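Subject: Re: [benchtops] Paper covering for tables – smooth side or rough side up?
From: Oona Toivonen

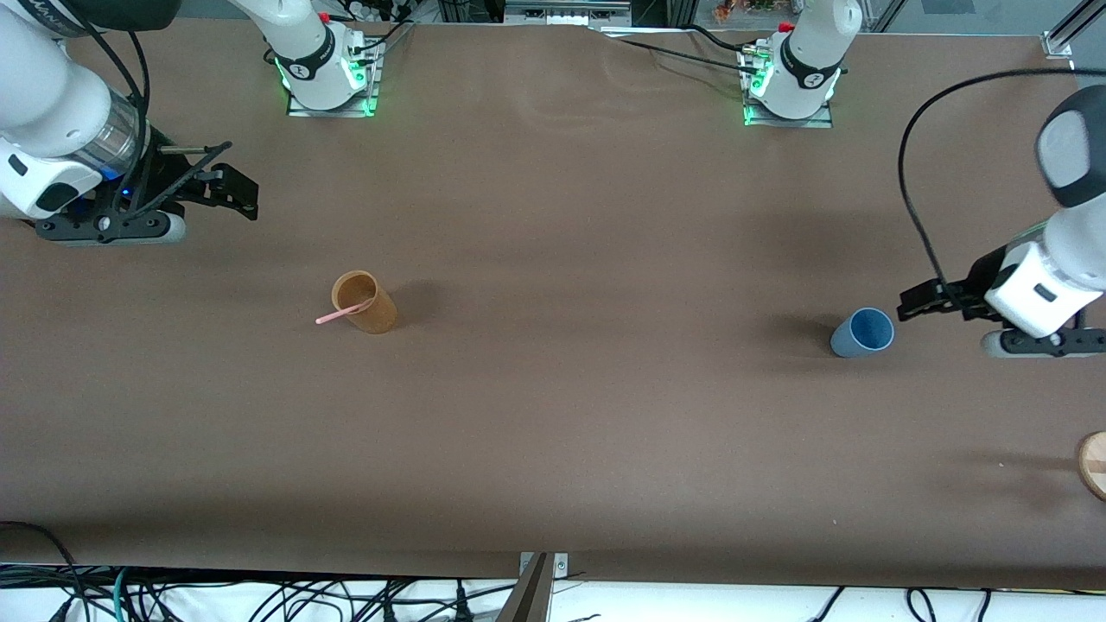 Zlatko Nedeljković wrote on Saturday:

> We are recovering the tables in the back room and I would like to settle
> the paper question before I order. At present we use the 600 mm roll from
> Corico, two strips side by side with a taped seam down the middle. The
> seam lifts. Cups put down on it rock, and anything slid across it catches.
>
> Questions:
> 1. Is a single wide sheet worth the extra trouble of cutting?
> 2. Does anybody glue the paper down, or is tape at the edges enough?
> 3. How often do you change it?
> 4. Has anyone gone back to a bare top?
>
> We mostly put out cups and other small tableware, nothing heavy.
>
> Zlatko

Zlatko,

Taking these in order.

1. Yes. We gave up on seams two years ago. A lifted seam can be pressed down again, but the tape on top of it is shinier than the paper and you will see it as a line under any lamp. We buy the wide roll from Nogueira and cut one sheet per table, with 12 cm over on each side to fold under. Cut it the day before and leave it flat, face down, with a board on top. Paper straight off the roll keeps its curl at the two short ends and will pull at the tape all week.

Smooth side up, to answer the subject line. The rough side grips a cup foot a little better, but it pills when you wipe crumbs off and it holds coffee rings.

2. Tape at the edges only, on the underside. I tried spray glue once, on the small table, and spent an afternoon with a scraper. Start with the long back edge, smooth forward with a dry cloth, tape the front, then do the ends. If you get a bubble in the middle, lift the front edge and start again from the back. Pushing the bubble outward leaves a crease. Anything bolted to the top near the back edge should get its cutout made in place, with a fresh blade, slightly oversize. A tight cutout tears at the corners as soon as someone leans on the sheet.

3. When it is marked, and in any case on the first of the month. In August we went through more than usual – the windows were open and the paper took up moisture and went wavy overnight. It did not flatten again when the air dried out. I now keep the roll upright in the closet, in its wrapper.

4. The one at the far end was bare until spring. It is a white Wallow top, and pale cups disappeared against it. On brown, a blue cup or a white one stands out from across the room, and the glare is gone. The shadows also come out softer, or at least they bother me less.

On cups in particular: run a finger around the foot of each before it goes on the table. Unglazed feet act like fine sandpaper on this stuff. We had one set that left gray arcs wherever it was turned, and I blamed the paper for a month before I looked underneath. A pass with a 600 grit block under running water fixed it.

I have 17 meters left on the current roll and can post you a length if you want to try it before ordering. The Grorngate paper someone recommended on this list last winter is heavier, but I have not been able to get the smooth version. If anyone has a source, please reply to the list.

Oona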